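Jillarell Bench Enclosure

The Jillarell is a metal-framed enclosure with a beige, mottled tabletop, made for bench work with one or two small arms. The front rail is aluminum and takes bolt-on mounting plates, so an arm can be moved along it and bolted down again with a hex key.

Tabletop: 110 x 80 cm
Assembly: two people, 3 hours
Warranty: 5 years on rails and top

Arms, plates and cables are sold separately.
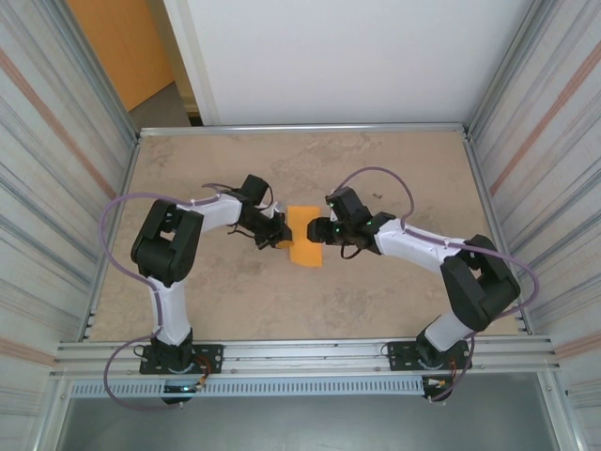
Leave slack at the elbow and wrist when you run cables — a tight cable wears quickly. Spare rails ship from our Wudanlow warehouse. For odd sizes, write to Imani Mohamedi in the parts office.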